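Hand-held gripper fingers: Zorkitz linkage vs Skekia parallel jaw for clothes

Forum: End effectors and tooling
Replies: 11

torque_skeptic
4 October 2023
Has anyone here put real hours on the Zorkitz hand-held? I mean the squeeze-handle one with the linkage fingers and the textured pads, used in pairs for garment work. The product page says it grips "any textile" and I have heard that sentence before. We have two Skekia parallel jaws on handles right now. They are boring and they work, except on sweatshirt hems, where they pinch a fold and then let it slide out as soon as you pull sideways. My boss wants to switch. I would like a reason better than the color of the pads.

marlowfitch
I've had a pair since September. The linkage curls the pad inward a bit as it closes, so you scoop fabric off a flat surface instead of coming down on it from above. On a mattress that matters a lot. On a hard table I couldn't tell the two apart.

torque_skeptic
Is that a measured "matters a lot" or a feeling?

marlowfitch
Feeling, mostly. I did 30 pickups of a sweatshirt cuff with each and the Zorkitz missed 3. I didn't write down the Skekia misses because I was annoyed by then. More than 3.

Qiuyue Guo
So we have one number and one mood. I'd be careful with this. The Skekia pads come from the factory with a slick film on them and half the people who complain never peeled it off. Also, cuffs are the easy part, they're thick and ribbed. Try the middle of a T-shirt.

marlowfitch
Film was off. T-shirt is bad with both.

benchrat_lou
I'll be the grump. The linkage has pivots, pivots get play in them, and play in a hand-held tool means your finger opening reading drifts. We logged 296 fold attempts on a Zorkitz pair and re-zeroed the opening more times than I'd like to admit. If you're only teleoperating and don't care about the width signal, fine. If you plan to train on it, you're training on slop.

Rui Azevedo
Lou, were those the old pins? The ones we got this year have a bigger cap over the joint and I haven't seen drift worth talking about. I check against a feeler gauge every morning. After 136 folds ours read the same as on the first.

benchrat_lou
Could be the old pins. I'm not buying a second pair to find out. "They fixed it in the new version" is what Laing said about their wrist cable too, and I have a drawer full of those.

torque_skeptic
What about the camera view? With the Skekia the jaws are small and stay near the bottom of the picture. The linkage looks like it would eat half of it when it's wide open.

Rui Azevedo
It takes up more room, yes. Open all the way, the bars swing out left and right and the space between the pads stays clear, so I can still see what I'm about to grab. What does bother me is black fabric. Dark bars over a dark garment, and in a dim room I lose the outer edge of the finger. A bright pad helps more than I expected it to. I used to think the color was marketing.

Qiuyue Guo
It is marketing. It also happens to help a person looking at the video. Whether it helps a policy is a different question and I haven't seen anyone test it with the pads swapped. Rui, do you have plain pads lying around? Same garment, same bed, same light, swap only the pads. Otherwise we're all just describing our own bedrooms.

Rui Azevedo
No plain ones. I could tape over a set, but then the grip changes as well and you'd be the first to tell me it doesn't count.

Qiuyue Guo
Correct, I would.

hurnance_user_2
Going against the thread: we went with the Hurnance soft fingers and skipped this whole argument. They advertise a payload of up to 3 kg, and for clothes you'll never get near it. They conform to whatever they touch.

benchrat_lou
They conform to the blanket underneath too. I tried a demo pair and got the shirt and the bedding together nearly every time. Folding on a bed with those is hopeless.

hurnance_user_2
We fold on a table.

benchrat_lou
Then say so up front. The original question was about picking hems off soft surfaces. Well, it wasn't, but it should have been.

torque_skeptic
It kind of was, our test garments go on a bed. Where I've landed for now: I'll borrow one Zorkitz pair and run it against the Skekias with the film off, same sweatshirt, misses written down for both this time. Width check at the start and end of each session. If the opening drifts I'm sending it back and my boss can choose the color of something else. Rui, could you post a view with the fingers fully open over something black? I want to see how much of the garment I'd be giving up.

Rui Azevedo
Sure. Daylight from the window, so better conditions than the dim room I was complaining about. Look at the outer bars against the sweatshirt and decide for yourself.

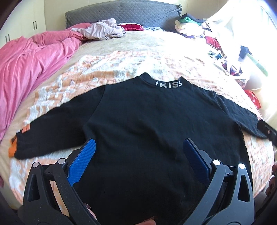

Fingers open wide over a black mock-neck sweatshirt, blue pad on the left, darker navy one on the right.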